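## 4. What readers carry over from one comic fantasy to the next

We were delighted by how much readers remembered. The Katberg group (31 adults, all regular borrowers at the Foltano library) read two short novels from the Benavides cycle, with a gap of 23 days between them. Each book runs to just over 200 pages, and each opens with its own mock history of the river city where the stories are set.

We had expected people to hold on to plot. What stayed with them, wonderfully, was the footnotes! Readers quoted them at us in the second interview, often word for word, and several had worked out which narrator must have written which note (a puzzle the books never set openly). Jokes that depended on a made-up law or custom lasted best. Puns on names faded fast.

### 4.1 Small objects as running jokes

The cycle loves its minor props. Keys, spoons and buttons turn up in one book and come back in the next with a new owner and a worse reputation. Readers in the Brustisetti edition, where the props are listed at the back, enjoyed these returns just as much as those who had no list, and we find that very encouraging for anyone editing long series. Keys were the favorite by a wide margin.

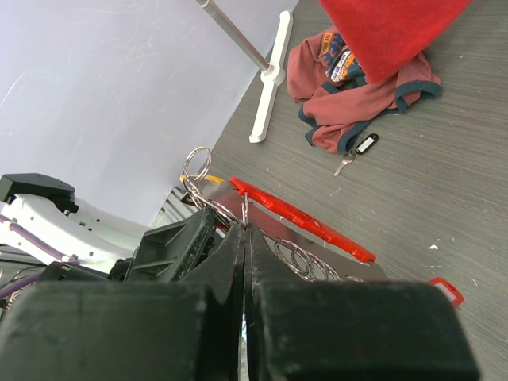

**Figure 2.** Split key ring with a short chain of oval links.

### 4.2 Reading order

Half of our later questions dealt with order. Readers who met the second book first were happy to treat its missing history as one more joke, and they went back to the first with real appetite.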